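Teaching a pair of grippers to tidy up: tips from a household that rented some

Posted Jul 28, 2024 by Mirsad Omerović

Regular readers know my position on household gadgets, which is that most of them end up in the drawer with the avocado slicer. So when Jasell offered a month's rental of its hand-held gripper kit for $80, I signed up in the spirit of a man buying a second avocado slicer.

The idea is simple enough. You hold a gripper in each hand and do your chores with them, very slowly, like a lobster with a mortgage. The recordings go off to Jasell, and some weeks later you get back a set of "skills" for whichever home arm you own. Mine is a secondhand Millska that cost me $400 and until now could wave.

What follows is what I learned, for anyone tempted.

Start with cups. Everybody wants to begin with folding shirts. Don't. A plastic cup has a rim, it forgives you, and when you drop it (you will drop it) you don't need a broom. Pick a color that stands out from your floor. My beige set was a poor choice on a beige rug and I spent a good part of the first evening patting around for it.

Sit down. The manual shows a cheerful woman standing at a counter. The cheerful woman has not done 65 pickups in a row. Your shoulders go first, then your patience. A cushion helps with both.

Close the jaws slower than you think you need to. The arm copies your habits, and if you snatch, it snatches. My Millska now grabs a mug the way my uncle grabs the check, except it means it. 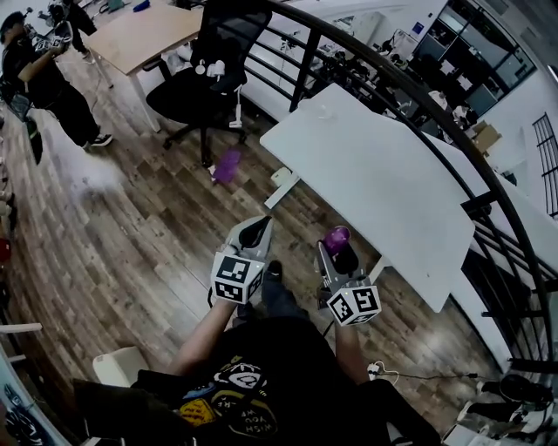 Keep the marker cubes clean. They're the blocks with the black-and-white squares, and the system uses them to work out where your hands are. A thumbprint of peanut butter across one of them cost me a whole session. Dry microfiber cloth, no spray. The Jasell help page suggests "avoiding food contact," which is rich for a product sold to people with kitchens.

Mind your cables. Run them off to one side and tape them down if you have a dog or a teenager.

Vary things a little. Move the cup a hand's width, turn it, lay it over on its side. I did the first batch with everything in one spot and got back an arm that was brilliant at that spot and baffled by the rest of the table.

Don't talk yourself into doing dishes with the kit. It isn't waterproof. I asked.

Now, is it worth it? The rental is fair. The processing fee, which the sign-up page mentions in a typeface suited to ants, is another $300, and at that point I started doing sums about how many cups I own and how hard it is to put them away by hand. Trikusico rents a similar kit with softer jaws and a shorter manual, but its skills won't load on a Millska, so I can't tell you much beyond the manual.

My neighbor Bošković borrowed ours for an evening and has since ordered his own. He wants his arm to sort screws by November. I've seen his garage, and I wish the arm well.

Next time: getting candle wax out of a tablecloth, with an iron and a paper bag.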